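5.2 What hangs on the ring

The key register at Stakatstead lists 690 sets and treats each of them as one object. This is a generous view of a set of keys. A set is several objects held together by habit and a loop of wire, and it takes a new shape each time it is put down. The register has a column for "condition," which in most rows says "fine."

Figure 2. Keys and their fittings: a small bunch on a ring (first panel) and a key organizer with split rings and a green tag (last panel).
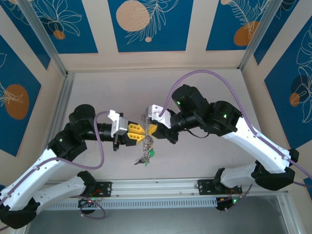

A bunch that small hardly needs a method, one reader of the draft objected; the trouble starts when people add a second ring to hold the first. We accept the point, and have moved the Malau sets, which are nearly all rings, into a group of their own.

Fittings are harder to place. The Cuno coding sheet allows a fitting to be a ring, a tag or "other," and by the end of August "other" was doing most of the work. Our two coders disagreed chiefly over things that tangle or crumple.
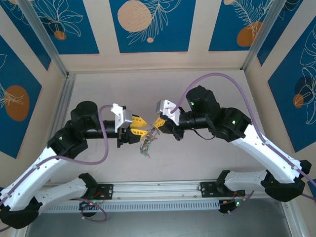 We kept the three classes all the same, and added a line for shape at rest. A ring has one. A chain has as many as it likes – the Shao protocol asks for its length "when laid straight," an instruction written by someone with a very calm desk.
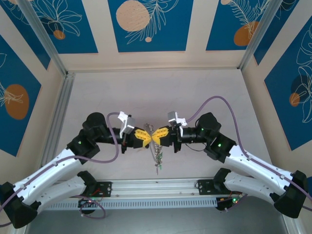

Length was therefore dropped for anything that would not lie straight at the second try. Tags gave less trouble. They are flat, they have a hole at one end, and people choose them in colors they can find at the bottom of a bag. Where a tag was blank, we coded it as blank and did not guess at the door. 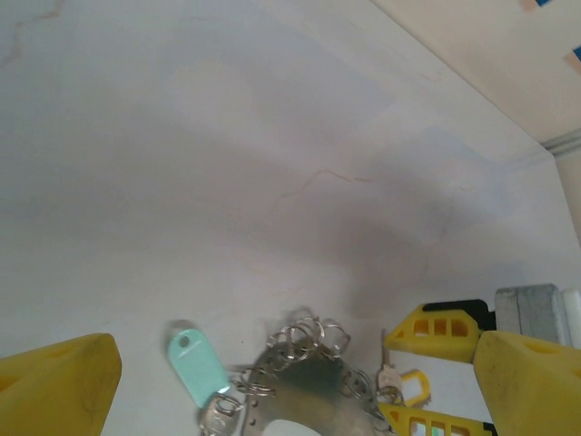 Section 5 | 1828 words

5.3 Split rings as storage

Several sets carried more rings than keys. We first took the spare rings for an error in the register and wrote to ask. The answer came back on Monday: the rings were fine.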